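Teaching by hand: tray work at Ukcombe
Jul 13, 2019

The Zitenance project has moved on to trays. Since February the Ukcombe group has been showing the arm how to pick up and shift flat household items, and trays have taken more of our time than anything before them. A tray has a low rim and not much to hold, so the fingers have to come in at the right angle or they slide over the top.

We teach in 2 ways. In the first, the operator takes hold of the arm and walks it through the job while the joints are slack. It's quick to learn and most newcomers are comfortable with it by the end of their first session. The drawback is that your own hands and sleeves get into the recording, and people tend to push the arm along paths it wouldn't manage well under its own power.

The second way is by remote control. The operator sits at the desk with the hand controller and watches the wrist view on the monitor. Progress is slower at the start. Depth is hard to judge when a single colour fills most of the screen, and new operators usually stop well short of the rim, then creep forward in small nudges. Those nudges end up in the demonstration and the arm will copy them later, hesitation and all.
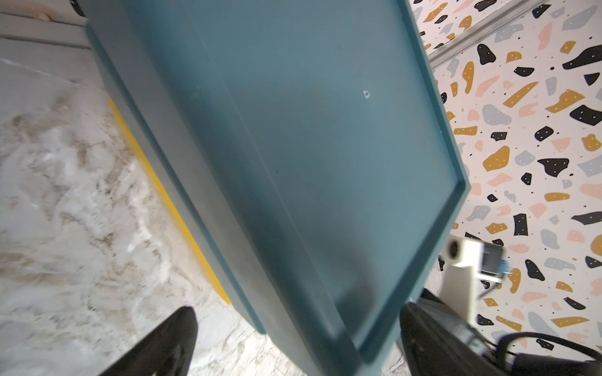

Our advice for now is to practise the approach with recording off until you can do it in one smooth movement, then switch recording on. If you fumble the grip, open the fingers, back off and start the run again. Please don't try to save a bad run by fixing it halfway through. A recovery is useful when it has been labelled as one, but mixed in with the ordinary runs it only muddies things.

Pradov has sent through a revised labelling sheet, which replaces the one pinned up beside the desk. There are now 4 labels for tray runs: clean, slipped, recovery and abandoned. If you can't decide between clean and slipped, choose slipped and leave a note. The old sheets can go in the recycling.

The Xie controller has also had its grip sensitivity turned down. Anyone who learned on the earlier setting will find they need to squeeze further before the fingers close - give yourself 3 practice grips before you record anything.

After trays we plan to try bowls, then folded cloths. Cloths will be done by remote control only, as hand guiding gave us very little we could use when we tried it in the autumn. Booking for the desk is through the usual page, and sessions run for 2 hours including set-up.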